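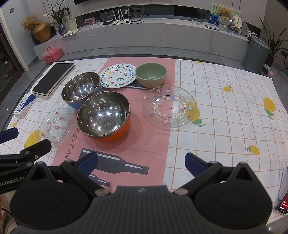

Fig. 2. Printed cloth, lemon motif on an orange-lined grid, pink band down the middle.

Textiles Basics — week 2 notes, repeats and placement

Repeat = the smallest block that tiles without a visible join. Measure it before you cut anything. Vertical repeat first, then horizontal.

Types to know for the quiz:
Straight (block)
Half-drop — each column shifts down by half a repeat
Brick — same idea, but rows
Tossed: motifs look random but still sit in a repeat, find it anyway

Placement prints are differnt. Design is fixed to one spot on the finished piece, so no free cutting. Stripes and bands count here if they have to land on center.

Yardage: finished length + hems, round UP to the next full repeat. Worked one in class: 115 in. needed, 18 in. repeat, so 7 repeats, 126 in. Several of you rounded down. Don't.

Registration — colors lining up between screens. Look for white slivers or overlap at motif edges. Check the Grindska swatches, then compare with the Hegarty ones, same dye class.

For next time: read the Camar handout, both sides. Bring a ruler and one patterned peice from home, any fabric.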